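Small whiteboards, cleaned and put back - Belham gallery

Quick page this one, I have the next lot to get ready and the van is coming at four. People keep asking what we do with the small whiteboards between bookings so I am putting up the notes on it. The notes are longer than the pictures deserve. Skip as needed.

Background for anyone new. We lend out tabletop boards, 80 of them, to classes and clubs in Belham and over at Duggan. Bought through Memus when the old ones finally gave up. They go out in August mostly, come back in all kinds of states. Spelling lists, half a chess diagram, somebody's phone number, a very good horse. All of it has to come off before the next group opens the crate.

Eraser first, always. Yellow one with the black pad, red marker still to deal with. Red is the worst. Blue goes, black goes, green mostly goes, red hangs around.
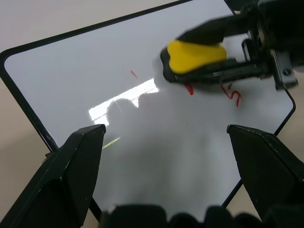
Reading time: 5 min

Okay so the order. Flat on the table, no leaning it on your knee, no doing it on the crate lid. Dry eraser over the whole face, long strokes, same direction. Not circles. Circles just move the red into a bigger area and then you have a pink board, which Helge Holmgren will send back to you. He has done it to me twice.

Clap the eraser out every so often. Outside please. The windowsill has a line of dust on it that I am not cleaning again.

Then a look at the edges. Marker collects right up against the black border and the eraser pad rides over it. Fold of cloth over a fingertip, go along all 4 sides, and around the corners where they are rounded. Takes a minute. If there is a crumb of old ink in there it will come loose the next time somebody wipes and leave a streak right across.

Cleaner only after that. Spray the cloth, never the board - it runs under the border and sits there. We use the Himer one in the big bottle at the moment. Smells of pears, sort of. The old one was better on red but gave everybody a headache.

A few things I get asked:

Can you use paper towel. Yes in a pinch. It leaves fluff.

Can you use hand sanitizer. People do. Works on permanent marker, I will give it that, but wipe it off properly afterwards or the next pen skips.

Does drawing over permanent marker with a dry wipe pen work. Yes! Scribble over the top, count to ten, wipe. Best trick we have. Doesnt work on the cheap pens.

How long does a board last. No idea really. The oldest lot had been out 3000 times between them according to the lending book and most were still fine, a bit gray in the middle where everybody writes.

Next picture is a board down flat on the big table, a few faint gray smudges low in the middle and otherwise close to blank. Smudges like that are what the second wipe is for. Easy to miss with the lights reflecting off the top corners.
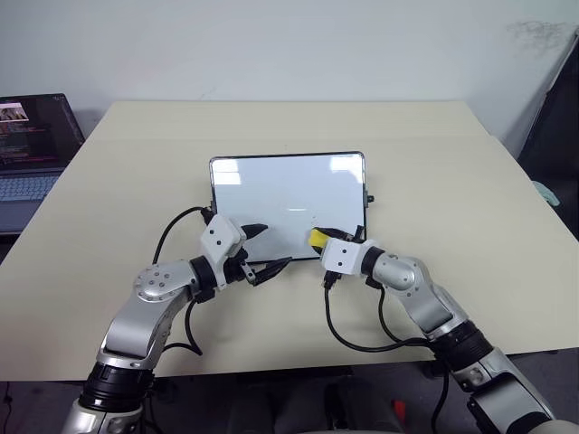

Which brings me to checking. Get your head down low and look across the surface toward the window, not straight down. Ghost writing shows up at that angle and hardly at all from above. I have put boards in the crate that I would have sworn were clean, then taken them out at the other end and read an entire times table off one.

If there is a ghost, go back to the cloth. Two passes with cleaner, one with a dry cloth. Still there? Put it in the gray crate and I will have a go with the paste. Please do not use the paste yourself, it takes the shine off if you lean on it, and once the shine has gone every pen sticks.

Scratches are different. Nothing to be done about scratches. Light ones stay in the lending set, deep ones go to the painters upstairs who use them as palettes and are very happy to have them. Duggan wanted some as well so if you have a badly scratched one ask me before it goes up.

Knobs. Check they are snug. Finger tight, no pliers. We lost a few last year becuase they had worked loose in the crate and went out with the packing paper. Spares are in the tin with the blue lid, next to the magnets.

Cloths - we get through 3 on a normal afternoon. Dirty ones in the bag on the back of the door, wash at forty, no softener. Softener leaves a film and then you are cleaning the cleaning cloth off the board. Took us most of a winter to work that out.

Last one for now. Propped upright near the middle of the table, pale face, thin black edge, little black knob or tab on either side. Worth looking at things standing up as well as flat, the light lands in different places.

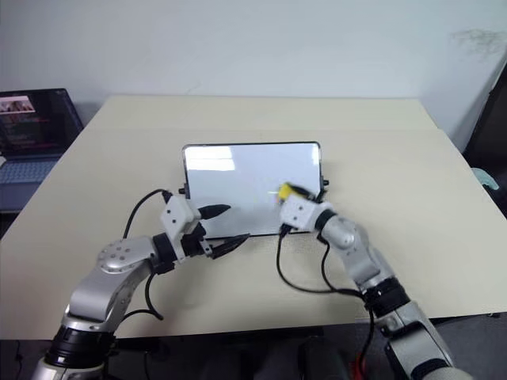
Packing and sending back

Faces together, sheet of the brown paper between. Stand them on the long edge in the crate, do not stack them flat, the ones at the bottom get pressed and pick up a paper pattern. Last board in should slide, if you are pushing it you have one too many.

Pens go separately in the zip bags, caps on, tips down. Test each on the scrap board by the sink. Dry ones in the trash, don't be kind to them.

Eraser on top in its own bag. One per crate. If the pad is shiny it is finished, there are new ones in the cupboard under the Memus boxes.

Label on the short end so it can be read on the shelf. Group name, number of boards, your initials. Duggan crates go by the door, Belham ones on the left hand rack.

More pictures when I get a minute. If you have any of the boards in use send them over to Helge and he will pass them on, the horse one especially if anybody took a photo before it got wiped.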